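**Flutow opens bottle sorting corner for the Ploltari neighborhood**

PLOLTARI, June – Flutow is happy to announce that its new bottle sorting corner is open to anyone in the neighborhood with a bag of empties at home, and we hope you will come by and stay a while. 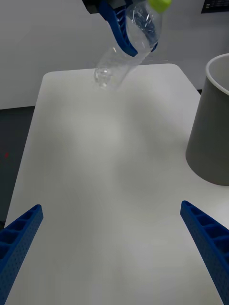

The corner grew out of Vultelness, our household recycling program, which has signed up 858 homes so far. We kept the setup plain, with a white table and a large container standing on top of it, and a clear plastic bottle with its lime-green cap still on is just the sort of thing we hope you'll bring. Caps and all, please!

"People kept asking us what to do with the cap, and I loved that they cared enough to ask," said Mercy Lukumay, who leads Vultelness. "So come in, ask us anything, and bring your neighbor too."

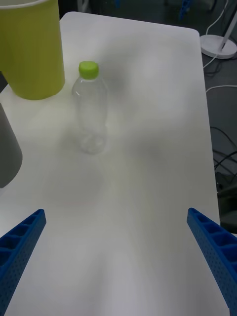

Flutow hopes to take in about 1000 bottles in the first month – more would be wonderful, of course – and the first 500 visitors will get a printed sorting guide to hang up in the kitchen. Doors open at 9 in the morning at our Vlad building, and there is no charge.

Press contact: Mercy Lukumay, Flutow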